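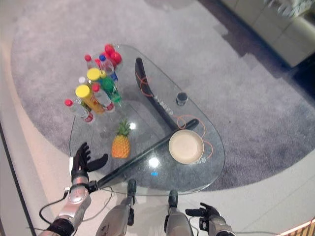

Figure 2. Glass coffee table with bottles, a pineapple and a bowl.

Fellitcombe School of Household Studies
Care of the Living Room, Unit 15: Low Tables and Glass Surfaces
Course lead: Usha Kartha. Practical sessions: Saqib Rizvi.

Purpose of the unit
Students will learn to clear, clean and reset a low table in a shared living space. The unit assumes that the reading on floor coverings has been completed. Assessment is by practical exercise and a short written plan.

15.1 Reading the surface
A glass top is judged together with whatever lies under it. In Figure 2 the black base and an orange cable can both be seen through the top, and the gray carpet forms the background. A student who cleans only the upper face will leave dust visible on the base. The written plan must therefore list the underside, the base and the floor beneath as separate tasks.

15.2 Order of clearing
Tall items are removed first, one hand to each bottle. Bottles standing in a tight group, as at the upper left of the table in Figure 2, are taken from the outside of the group inward. Caps are checked before lifting. Fruit and bowls follow. Fruit with a rough skin, such as pineapple, is lifted clear of the glass and never slid across it.

15.3 Cables
Loose cable under a table is to be gathered and laid along the base before the floor is vacuumed. Students should not unplug equipment without the permission of the householder.

15.4 Resetting
Drinks are returned to the kitchen unless guests are expected. A single bowl may remain. On a top with a rounded outline there is no corner to align with, and the item should be placed by eye from the main seat.

Preparation for the practical
Bring two lint-free cloths and the plan, limited to one page. Plans are submitted to Sarita Dixit by the end of January. Students who missed Unit 14 should see Mr. Rizvi beforehand.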